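Desk Supplies and Sorting: Gallery

Cleredgate Learning Center, Britville

The Cleredgate Learning Center maintains a gallery of its practical sessions for families, staff and visitors. The current pages concern the desk supplies unit, in which the contents of a shared drawer are laid out on a table, grouped by use and returned to a divided organizer. The unit is offered every Tuesday and runs for 14 weeks.

Participants are asked to decide for themselves which items belong together. Writing tools are usually placed first. Cutting tools are handled separately and are stored with the blades closed — a rule that applies in every room of the Center. Small items are left until last, as they take the most time.

Organizers may be borrowed from the supply desk in the Corwood Building for up to 21 days. Requests should quote form 3351 and be submitted before noon. Group bookings are limited to 6 places.

Sorting table 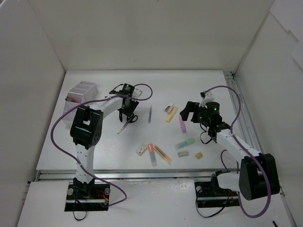

By the Cleredgate Gallery Office

Stationery on the white tabletop, with black-handled scissors and a slim gray pen beside a group of small items. The translucent organizer with its divided compartments stands at the far left.

Related galleries: Paper and Folders; The Stelmakh Reading Room; Shelves and Labels

Prints may be ordered at the front desk — please give the gallery title when ordering.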